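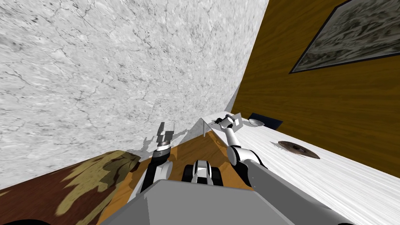 Week 4: Gathering demonstrations in simulation

Notes by Riet Dewulf. Read before the Plelura lab.

Your learner knows what you show it and very little else. If all 3000 demonstrations put the bowl in the same spot, you will have trained an excellent bowl-in-that-spot machine. Plelura reshuffles the walls, floors and table finishes between runs, and its taste is terrible. Marble goes wherever it likes. Leave it alone, as the variety is what we're after.

Recording

Each pair drives both arms for 20 episodes. Label every episode before you start the next one. Hendrik Dierckx spent most of July labelling from memory and does not recommend it.

Check the wrist view as well as the head view. A wrist view can be mostly floor and wall, with the two fingers poking up and nothing between them. Keep those stretches – the learner has to see an empty grip too.

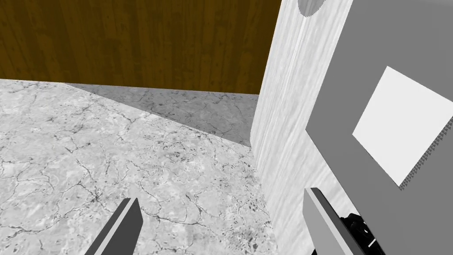 What to throw out

Episodes where the simulator froze, or where you stopped for a sandwich. Fumbles that you recovered from stay in, but tag them "recovered". Send your list of discards to Siebe Kuipers by March 27, 2020.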